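Decorative wall panel

A decorative wall panel is a flat covering fixed to a wall mainly for its appearance. It may be printed, painted or covered with fabric, and it is usually sold as a single piece or as a set which continues one drawing over several pieces.

History

Hanging textiles and painted boards were used on walls long before printed panels. Later, wallpaper made repeated patterns cheaper. Modern printed panels borrow from both: they are put up piece by piece, like boards, but they carry a pattern, like paper.

Plant motifs

Leaves, ferns and palms are among the most common subjects. In the line style, the plant is drawn only by its outline, and often it is combined with plain circles that remind of a sun or a fruit. The circles can differ in size from one panel to the next, so that a row does not look too regular.

Arrangement

Panels can touch each other or be separated by strips of a lighter color. The strips make each panel read as its own picture — this is helpful with dark backgrounds, which can make a small space feel closed.
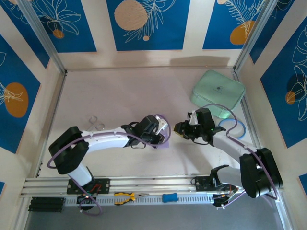
Perihan Tuncer

Deep blue panels with white leaf drawings and orange circles, on three sides of a pale floor. The strips between them are white, and the back wall is also white below the panels.

See also: Frieze; Wainscot; Wallpaper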